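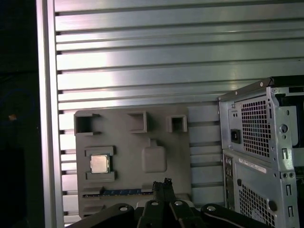
By Vilgot Hellström, Oltbridge Museum Learning Service

Reading time: 2 minutes

How Does a Computer Remember Things?

A computer can store your stories, your drawings and your favourite songs. To do this it uses memory. Most computers have two main kinds, and each kind has its own work to do.

The first is called working memory. It holds whatever the computer is using at this moment. Think of the top of your desk at school. You can reach everything on it quickly, but there is only so much room. When the computer is switched off, working memory is cleared.

The second kind is called storage. Storage is more like a cupboard. It takes a little longer to fetch things from it, but they stay there when the power is off. When you press "save", the computer puts a copy of your work into storage.

Both kinds need to be joined to the rest of the computer. Inside many computers there is a large flat board called the motherboard. Parts fit into sockets on it, and thin metal tracks carry messages between them.

What do the messages look like? Computers use only two signals, which we write as 0 and 1. Each 0 or 1 is called a bit. Eight bits together make a byte, and one byte is enough to store a single letter of the English alphabet. The word "cat" needs three bytes. A school report of 2683 plain letters and spaces needs 2683 bytes — a very small amount for a modern computer. Photographs and films need far more, as the computer must store the colour of every tiny dot.

Try it yourself

Write down your first name and count the letters. If each letter takes one byte, how many bytes does your name need? Now multiply by eight to find the number of bits.

Words to know

Bit: a single 0 or 1.
Byte: a group of eight bits.
Storage: memory that is kept when the power is off.

More for young readers
Why Do Bridges Have Gaps?
How a Lock Knows Its Key
What Is Inside a Battery?
Where Does Rainwater Go?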